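ok thread on the Rilcombe night bus because people keep asking me and I'm typing this at the stop

1/ the 17 is not cancelled. it's "under review". the notice went up in March and the review ends Thu 6 July, then they vote

2/ the numbers they're using are from Fundale station only. if you get on at Mocanu Street or the hospital you dont exist in that count. 358 riders a week they say. I'd believe double

3/ who rides it – bakery people, nurses, cleaners, kids coming home from the late shift at the movie theater. the 11:40 is standing room most Fridays

4/ the replacement is an on demand van you book in the Flasance app. tried it twice. first time 50 min wait. second time it sent the van to the wrong side of the river and charged me anyway

5/ also you need a smartphone and a card. my neighbor has neither. she's been taking the 17 since before I moved here

6/ petition is at 2689 names as of lunch. paper copies at the laundromat and the library front desk, sign ONE not both pls, they throw out doubles

7/ if you can only do one thing, write in with your actual trip. where you get on, what time, where your going. two lines is fine. "save our bus" emails get lumped together as one comment, trip details get logged one by one

8/ someone asked about cost. some 110 a night to run the last two trips, per their own budget sheet, page 9. the van contract isn't on the sheet at all?? asked twice, no reply yet

9/ meeting is upstairs at Fundale town hall, doors 6:30, sign up to speak before 7 or you don't get a slot. two min each
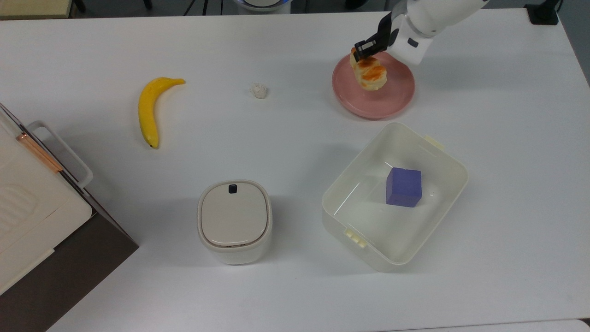
10/ and yes the 17 still gets you home after, last one leaves the town hall stop 10:55. bus is here gotta go, will anwser replies later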